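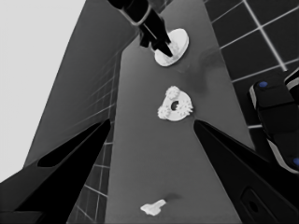

Gear job, sim side. May, after lunch

Back on the two-arm gear scene. Leonidas wants a batch of demos by the time the Cedstead people dial in, and I said I'd do a first lot and write down what bothered me. Plenty did.

Setup is unchanged from last time. White parts on a grey table, black arms, grid floor. I asked again if we could colour the parts, even badly, and got the same answer: Cedstead's real parts are all one colour so ours should be too. Fine. Their real parts also sit under real lights in a real room, and we've got a floor that goes off to a horizon, so I don't see why colour is the place we get strict.

From the wrist view the ring sits between the fingers and a little past the tips, with the small piece much nearer the camera. It looks like an easy reach. Then I switch to the side view and have to work out all over again how far off everything is. I drove by the wrist view for the first few and by the side view after that, and I can feel my own hands doing two different jobs. If I can feel it, the policy gets trained on it. Sotiris says variety is good for it. Sotiris says that about everything, including my mistakes.

Count for the session: 10 attempts, 6 kept. Of the ones I threw out, 2 were me bumping the disc with the second arm while I was looking at the first one. The others were the ring hopping sideways when a fingertip came down on a tooth. I don't believe that hop. A ring that size doesn't skate off like that on any bench I've worked at. I think the contact shape is wrong around the rim, where the mesh goes lumpy, and I'd like somebody to look at the ring before we collect a hundred more of these and teach the thing to be scared of teeth. 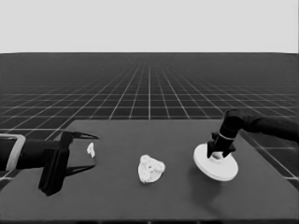

OPEN QUESTIONS

1. The ring mesh. From the side it looks more like a wad of paper than a gear. Uneven outline, lumps on top, dark specks. Leonidas says it's the decimated version from Karamanlidis and the full one was too slow. How slow? I'd put up with a lot of slow for teeth that look like teeth. Also want to know if the collision shape was built from this one or from the good one.

2. What the idle arm should do. With the right gripper down on the disc and the left one open over by the small piece, only one of them has any real work for long stretches. In my kept runs the right arm just holds. Is holding a thing we want it to learn, or is it dead time we ought to trim? I've left it in. Nobody trim it without asking me, please, we lost a week to that on the Verkar set.

3. Start positions. Disc, ring and small piece always come up in more or less a line. I moved the ring by hand once and then couldn't tell from the log that I had. The reset needs to save where it put things. Sotiris has this on his list under "nice to have". It isn't.

4. Image size. Leonidas wants to shrink everything to 128 on the short side before training. I tried it on one of today's stills and the small piece turned into a smudge I'd have wiped off the screen. If I can't find it I won't bet on the network finding it. Try a crop around the table first; the sky and most of that floor are no use to anyone.

5. Success flag. It went true on a run where I'm fairly sure the ring was leaning on the edge of its seat. Went back and watched it frame by frame and I still say leaning. I've kept that one out of the 6 and marked it "disputed". Leonidas can argue with me at the whiteboard.

Ameo's collector has the same scene and the same controls, so it'd be worth having someone over there do a handful and comparing paths. My guess is theirs won't look like mine at all.

Saved under gears_side and gears_wrist, notes file in with them. Controller pedal is sticking again. Left it unplugged on the shelf by the kettle.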